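Simulation Notes: Revised Rules for Scene Resets and Success Checks

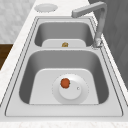
Version 2 of the scene rules takes effect for all kitchen tasks submitted to the Cudus library after December 29, 2024. The previous rules treated a reset as valid if every object came to rest within the bounds of its parent fixture. For counters and shelves that test is adequate. For sinks it is too loose, and most of the disputed episodes in the October review came from sink tasks. A double-basin model has two floors, a divider ledge and a rim, and an object can settle on any of them. It can also settle on a part that the task author did not think of as a surface, such as the stopper cap where the small red item rests in the larger basin. Under the old test this counts as "in sink" and nothing more. Under the new one the reset record must name the basin and the supporting part.

Naming the supporting part

Each movable object must have one support entry, written after the settling period and before the first control step. The entry is taken from the contact list, not from the spawn location. If an object touches two parts, list both and mark the one carrying the greater normal force. Stoppers, flanges and strainers are to be listed as separate parts even when the asset ships them as a single mesh. Colin Mellor has split the drain meshes in the Clasuvach kitchen set, and authors using older copies should update before resubmitting.

Settling

Allow 200 simulation steps with no control input. If any object is still moving above the velocity limit at the end of that period, discard the reset and draw a new seed. Do not extend the period for a single episode. Round produce on sloped basin walls is the usual cause of failure – lowering the spawn height fixes most cases, and raising friction to an unrealistic value is not an accepted fix.

Success checks

A success check must read object state. Checks that compare rendered images are no longer accepted as the sole criterion. Small items seen from a high viewpoint are easily confused with fittings, and a reviewer working only from a still should record "unidentified" where there is doubt. The asset list settles the question. For tasks that specify a basin, the check must test the object's center against that basin's volume and confirm that the gripper is no longer in contact.

Collision geometry

Faucets need a collision body for the spout as well as the base. Several Mösli assets had only the base, so planned arm paths passed through the spout without penalty. Episodes recorded with those assets should be marked and kept out of any reported success rate. They may still be used for perception work.

Submission

Send the reset log, the asset list and one rendered view per seed group. Neltico will rerun the existing sink episodes, 1,064 in all, against the new checks. Results that change will be listed by task name with the old and new outcome side by side. Authors do not need to rerun counter or shelf tasks unless a sink is used as a start or goal location.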